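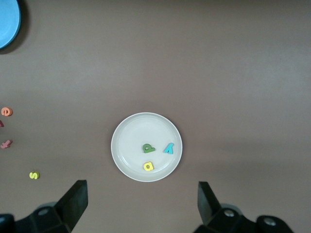 Leiva wrote back to my first post that a hospital transfer has to start with the doctor on the floor, so I'm asking again with more details. My dad's been on oxygen in Grunddale for 16 days — can we ask for a bigger hospital ourselves?

Galimen
Yes! Ask for the case manager and put it in writing. We did that in May and had a call back in 2 days.

Stirkutex
depends on beds. ours was 200 miles away

Leiva
Check with his insurance about the ambulance too — I didn't, and I'm still paying it off.

7 comments · 2 shares
Contact us | Back to top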